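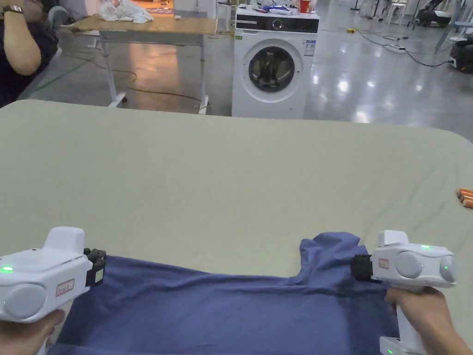 I stayed at the Gudirine guesthouse for most of April, in a single room on the second floor. It costs 2,000 a night with breakfast, and the rate drops if you stay longer than two weeks. I washed my own clothes there. A T-shirt laid flat on a big table, like the blue-violet one on the green cloth, folds a lot better than one on a bed, and the room has only a bed and a desk.

The library is downstairs and stays open until 11 at night. Zlatko Vukadinović runs it and lends up to 3 books at a time — ask him for the old travel diaries. Dinner is vegetarian, served at 7. Bring a reading lamp, as the one on the desk is weak. I've booked again for the fall.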